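Zullden
Home / About us / How we work

About Zullden

Zullden develops robotic methods for taking apart desktop computers and recovering parts that can be used again. The work covers memory modules, drives, expansion cards and processors. Our customers are refurbishers and recyclers, and our longest contract is with Temico, for whom we have processed office desktops since the company was formed.

The company was founded by Silviu Vasiliu and Ezequiel Mateos. Development takes place in one shop, on aluminum benches with a robot arm working from above. Printed fixtures are made in house and are revised whenever a part does not sit correctly.
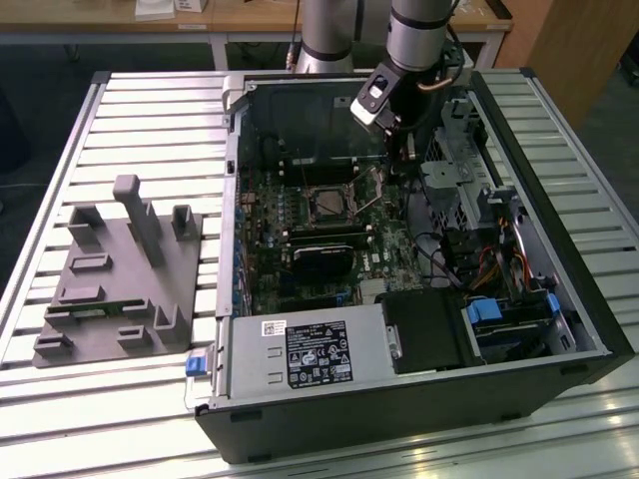 The socket fault

This page includes an account of a fault in our processor handling, at the request of customers who asked for it to be kept public.

In November a batch of boards processed for Temico was returned with damage to the processor sockets. The batch held 480 boards. Inspection by Corina Dinu found bent contacts on 60 of them, in each case along the same side of the socket. Removal of the processor had been logged as normal on every unit, and no force alarm had been raised.

Darius Vlad led the investigation. The first suspect was the force sensor, which was taken off, checked by Barbu and returned within tolerance. The second was the fingertip. Our fingers narrow to a point so that they can reach the edge of a processor beside the retention bracket, and a small error in angle moves the point a long way relative to the socket.

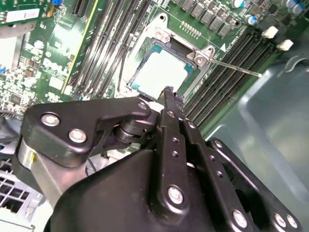 The cause was in the tool offset. A fingertip had been replaced during the shift and the offset from the earlier tip was kept in the controller. The new tip sat 2 mm lower. On most boards the approach still cleared the contacts, and on boards that lay at a slight tilt in the case it did not. The alarm threshold had been set for a collision with the bracket or the case wall, and the contacts bend at a much lower force than that.

Corrective action

Kaiwen Gu rewrote the approach routine. The controller now refuses to start after a tool change until the tip has been touched off against a reference block. The final part of the approach runs at reduced speed with a separate, lower force limit. If the limit is reached the arm holds position and waits for an operator. It does not retract by itself, as an automatic retract can drag the tip across the socket. 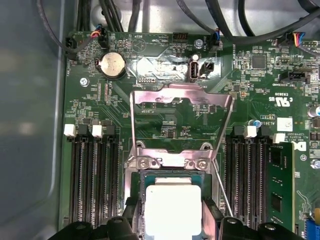
The same routine was then extended to memory slots, where the clearances are also small and a latch can be broken by a finger entering at the wrong angle. Acceptance was run on 1083 boards of mixed age. No socket or slot damage was found. The holds that did occur were reviewed one by one, and most were traced to boards not fully screwed down.

Temico was credited for the damaged boards. The incident report, including the force logs, is supplied to any customer on request.

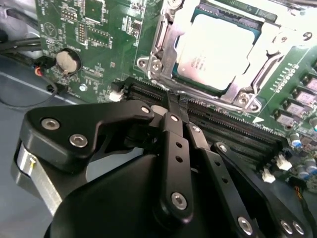

Page last updated: September 8, 2020

Safety and fault reporting

Every unplanned stop is entered in the fault log by the operator on shift, including stops that caused no damage. An operator may halt a cell at any time and does not need approval to do so. Restart after a collision requires a second person to check the tool, the fixture and the offset.

Customers who find damage on a returned part should keep the part as received and quote the batch number from the packing slip. Reports go to Corina Dinu. Questions about the Hellance controller software, which we license to other shops, go to Kaiwen Gu.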